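Detent Hand-Held Gripper Kit

Home / Equipment / Demonstration and Data Capture / Detent

The Detent kit from Darnness is a hand-operated gripper intended for recording manipulation tasks in ordinary homes and workplaces. It is supplied to universities, research groups and manufacturers who require task demonstrations without transporting a robot arm to each site. The operator carries the gripper, performs the task at a natural pace and uploads the recordings at the end of the session.

The kit suits household work, including folding laundry, clearing surfaces and putting items away. Soft goods are supported as standard. Operators new to cloth are advised to begin with towels before moving on to garments with sleeves or fastenings.

Supplied with each kit

One hand-held gripper with fingers fitted
One spare pair of fingers
Charging cable and wall adapter
Padded carry case
Printed operator guide in English and French

Ordering and availability

Kits are sold singly or in sets of 25. Customers ordering a full set receive a planning session with the Kozan support team, who will advise on task lists, session length and labelling of recordings. A rental program is available for projects of up to 200 days. Rental units are inspected and recalibrated at our Clundmont facility between customers – allow additional time when booking consecutive terms.

Orders placed after April 11, 2026 will be filled from the September production run. Please quote catalogue number 1878 in all correspondence.

Care and servicing

Wipe the fingers with a soft, dry cloth after each session. Check for lint when working with towels or knitwear. Lenses should be cleaned only with the materials described on page 43 of the operator guide. Housings must not be opened by the customer, as this voids the warranty.

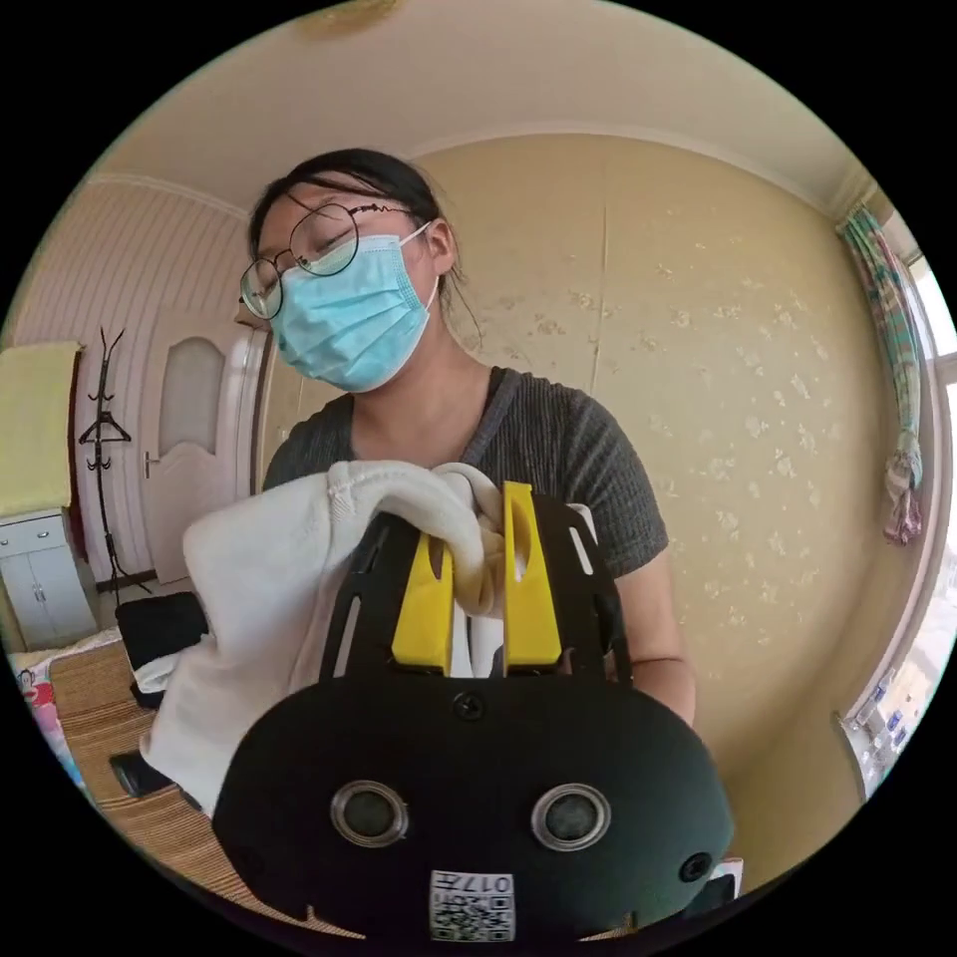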